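Kokurum is back for a second series this October, and I may have shouted when I heard

Right, I had a whole different piece planned for this slot, something sensible about what's leaving the streaming services at the end of the month. Then the Ondaser autumn list dropped into my inbox just after breakfast and I binned the lot, as Kokurum is coming back! Eight new episodes, all going up together in October, and I've already told my sister not to ring me that weekend.

If you missed it first time round (and plenty did, it was buried on page four of the app behind a cooking contest), Kokurum is the slow, chilly drama about a ferry town where the boat stops coming. The first series was also eight parts, and I watched the last two with a cushion half over my face. It ended with Ilse on the harbour wall and the radio coming back on, and that was it, credits, goodnight. I was livid for weeks.

Marcus Dvorak is writing again, which is the bit I was most worried about. There'd been talk that he was too busy with Trestulov, his film about the chess cheat, and that someone else would be handed the keys. Instead he's done all the scripts himself and he tells Ondaser's own newsletter that he "had the ending in a drawer the whole time". Marcus, you could have said.

The new run picks up two years later. The ferry is running again, only now half the town would quite like it to stop, and there's a new harbourmaster played by Wendell Montoya. I've had a soft spot for Montoya ever since he played the awful uncle in The Salt Lodgers, and he's got exactly the right face for someone who reads out bad news from a clipboard. The trailer gives him one line and he gets a laugh and a shiver out of it.

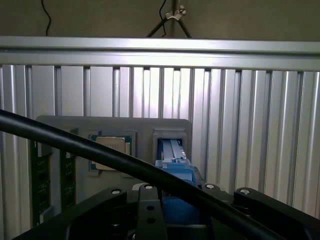
A tripod stand and cables against the wall, with a metal rail and ribbed panel in front.

The production company is Ruiz-Ortega, same as before, and they've kept the look of the thing, all grey mornings and kitchens with the light left on. They've moved most of the interiors into a bigger studio, though, and I'll be interested to see whether it still feels as cramped. Half the fun of the first series was people having rows in hallways where they couldn't get past each other.

What else is on the list? Trestulov itself arrives on Ondaser in the same month, a few weeks after its cinema run, so if you didn't fancy paying for a ticket you won't be waiting long. I saw it in a packed screen and thought the first hour was terrific and the last half hour a bit of a plod, but the tournament in the hotel ballroom is worth the time on its own. Some 930 extras in that sequence, according to the press notes, and every one of them looks bored in a different way. Lovely stuff.

There's the usual pile of older films too, mostly thrillers I've seen on planes, and a baking thing with puppets that I refuse to be snooty about until I've tried it.

No word yet on whether the first series of Kokurum will move somewhere you can find it on the app. For now you have to type the name into the search box, all of it, with the K. I'm starting my rewatch tonight at nine if anyone wants to join in down in the comments, and please, no spoilers about the lighthouse, my husband's only on episode three.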